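Fleece sheet going bobbly after two months, normal?

Bakari Were
Bought a fleece sheet in Mackay back in June and it's already pilling down one side. I wash it warm with the towels and dry it on the line. Is it the sheet or is it me?

Kam-wah Huang
It's the towels. Cotton loops rub on fleece and rough up the surface. Wash it inside out on cold with other soft things, gentle cycle, no more than 18 minutes if your machine lets you set it. Skip the fabric softener. For the pills already there, a cheap fabric shaver works, but keep it flat and go lightly.
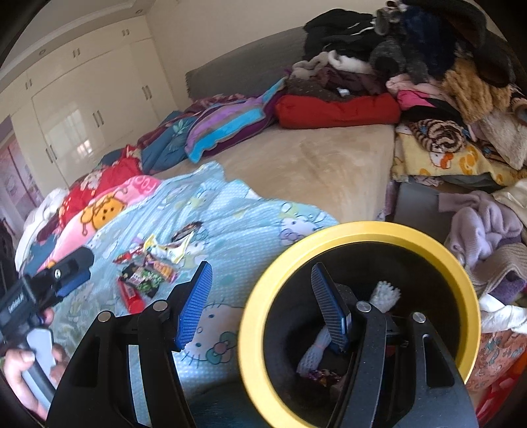

Beige fleece sheet on the bed, cat blanket over the near side.

matard403
mine did that too, just got flannelette in the end. way too hot for fleece up here anyway

Contact us | © Drinico Home Help | Back to top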